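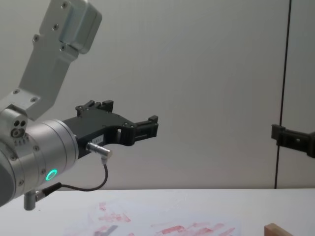 Last updated: January 2020

Sep 6, 2019 - By the Tolstead Print Notes desk

The technician at the Tolstead print room has one rule about sponge printing, and it concerns the first few marks on any sheet. They are thrown away. "The first ones carry too much colour," she says. "They tell you how the sponge was loaded and very little else."

She works on plain white paper, 300 mm on the short side, laid on a white table with a pale grey wall behind. Both were chosen with reds and pinks in mind. A coloured table top throws a tint on to thin paper, and a weak pink is the first thing to be lost.

The colour is a water-based red from Plevavex, used straight from the bottle for the first test and let down with water for the second. She pours it into a shallow dish and allows it to level. The block goes in flat, with no pressure, and comes out again after a count of 3. "People push it down. Then the core fills, and it goes on leaking for the rest of the sheet."

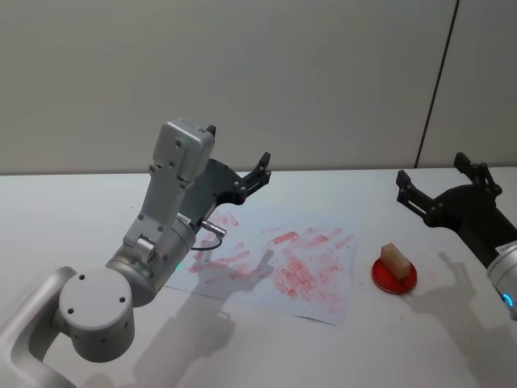 A test sheet, in her view, should be crowded. Marks that overlap show how the colour builds up, and marks near the edge show how it runs out. She reads a sheet from the densest part outwards and notes where solid red breaks into pink. Short diagonal strokes usually mean that the block moved sideways as it touched or as it left. Blotches point to an uneven load.

Asked whether a clean, square impression is the aim, she says that depends on the job. For a border or a repeat, yes. For a background she will take the smudges, and she keeps those sheets in a separate drawer. The paper is often put down at a slight angle, which she does not correct. "The sheet gets trimmed. I square it then."

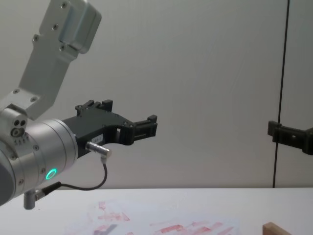
Issue 36, page 147

On sponges she is particular. Dense foam gives a flat tone and a hard edge - cheap foam gives holes, which some people want. New blocks are rinsed and wrung out before use. She cuts hers with a long blade in one pass, as sawing leaves a ragged face that prints as a fringe.

Drying is done flat. Heavy areas cockle the paper, and she puts those sheets under a board overnight once the surface no longer marks a finger. The dish is wiped out with paper first and washed second, to keep most of the pigment out of the sink.
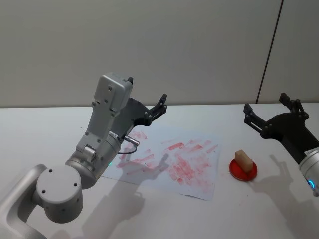

A reader in Forkness takes issue with the advice on loading, writing that a sponge dipped in open colour will always be uneven, and that a felt pad laid in the bottom of the dish cures the fault at once. The technician has tried the felt. She agrees that it evens out the load, but finds that it dries at the corners in a long session and needs wetting again every few sheets. For short runs she would use it. For test sheets she stays with the open dish.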